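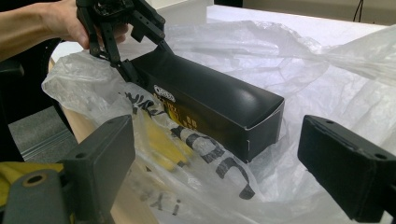
Canlow complaints center, open day
Sunday, January 21, 2018

Quick write-up before I forget it all. Canlow handles the second-stage complaints for Jurkar, the card and loan people, and after last year's fuss about slow replies they opened the doors for a day. Two-hour visit, sign in at the front, badge, coffee from a machine. Parking was a pain.

First stop the mail room. More paper than I expected. Letters get opened, scanned, given a case number the same morning, then go to a person who decides if it's a fees case, a credit insurance case or "other". Other is the biggest pile. They've got 1,490 open cases right now, down since October, and the chart on the wall goes back only to October so no idea what it was like before that.

Then upstairs to the case handlers. 29 of them on a normal weekday, only a handful in for us. Dexter Aquino walked us through an old insurance file with the names blacked out. Woman had paid for cover on a store card, was self-employed the whole time, could never have claimed. Took three letters to get her money back. He said the third letter said the same as the first one, just to a different adress.

Useful bits if you have a complaint in —

They have 90 days to give a final answer. Clock starts when they log the letter, so send it tracked and keep the slip.

Ask for the call recordings early. Older ones are stored by Panganiban, a separate firm, and have to be ordered in.

If you don't have the original agreement, complain anyway. They can look up an account from an old address and date of birth.

A phone call counts as a complaint. I asked twice. Yes it counts.

Questions at the end, a bit rushed. Someone wanted to know why people turned down before the rule change can't just be looked at again without asking. Answer was that Volenlow, the outside reviewer, is "considering it". Same man asked when. No date. Another question on interest — they pay it on refunds, but you may owe tax on that part, check your letter.

Did not get to see the review panel room, meeting on or something. Would of liked to.

Staff were decent and didn't dodge much. Next visit is ment to be in the spring, booking through the Canlow front desk, 2 places per household. Bring ID, they do check it.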